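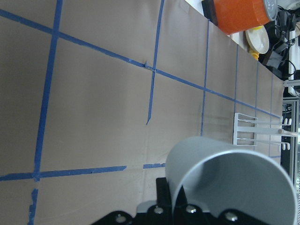
Eoin Rafferty reckons a shared kitchen runs fine on good manners and nothing else. He wrote that under my last post, in 2 lines, and I've been arguing with him in my head all week.

Manners are great. Love manners. But manners didn't work at Curnik, where I rented a desk for two years and the fridge was basically a crime. Forty people, one shelf each in theory. In practice whoever got in first. Somebody's soup sat there from December until well past when soup should.

What I want is lines. Dumb, visible, cheap lines. Tape, chalk, a marker, don't care. My shelf ends here and yours starts. You don't have to like me or read the handbook (80 pages, at Curnik, I did not read it).

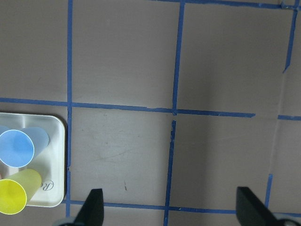

Blue tape on a tabletop. Crooked in places, still readable.

People say lines are cold. That they make neighbors petty. My experiance is the other way around — the pettiest place I ever worked was Stollora, all open plan, all trust, and everyone silently furious about elbow room. Mirama had marks on every bench and folks there lent each other stuff constantly. Easy to lend a bit of space when it's clear who has it.

Sure, lines can go bad. Someone measures. Someone complains over an inch. Fine, so make them easy to pull up and move. Paint is a mistake. Walls are a bigger one. Ask teh people on the next table before you shift anything, then shift it.

And Eoin, if you're reading, manners still needed. You can't tape off noise. Or fish in the microwave. I'd give you those two.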